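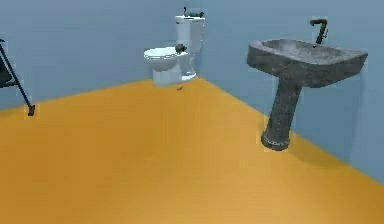
Re: [sim-nav] Pretanden 2 planner results

Octavian Văduva wrote:
> We ran the new planner in 803 generated bathrooms and it reached the
> goal pose in nearly all of them. I think we can drop the old costmap
> layer and merge before June. The Handora people are keen to start
> on their side as well.

Octavian,

I'd hold off on the merge. I went through a batch of the rooms last night and I don't think they test what you say they test.

Take the one with the grey stone sink and the orange floor. Between the sink, the toilet and the black stand on the left there is a great stretch of open floor. Any planner gets across that. The old one would too, and I'd like to see its figure next to yours before we bin anything.

The small reddish-brown thing on the floor by the toilet is more interesting. Does it make it into the costmap at all? If the height filter throws it away, the run still counts as a success, and I can't tell from your log which it was. Same question for the foot of the stand. A thin leg at a slant is just what our depth code used to lose, and I see no sign that anyone has looked at it again.

I'm also wary of walls and floor in one flat colour each. The Skustar segmentation will look marvellous on that — then we put it in front of real tiles and spend the summer on bug reports.

Could you rerun with:

- the old costmap layer on, same seeds
- inflation radius up to 200 mm
- clearance logged at every step, not only at the goal

If it still wins, I'll sign off the merge myself. Until then please leave the Ó Néill branch alone, it depends on the old layer.

R.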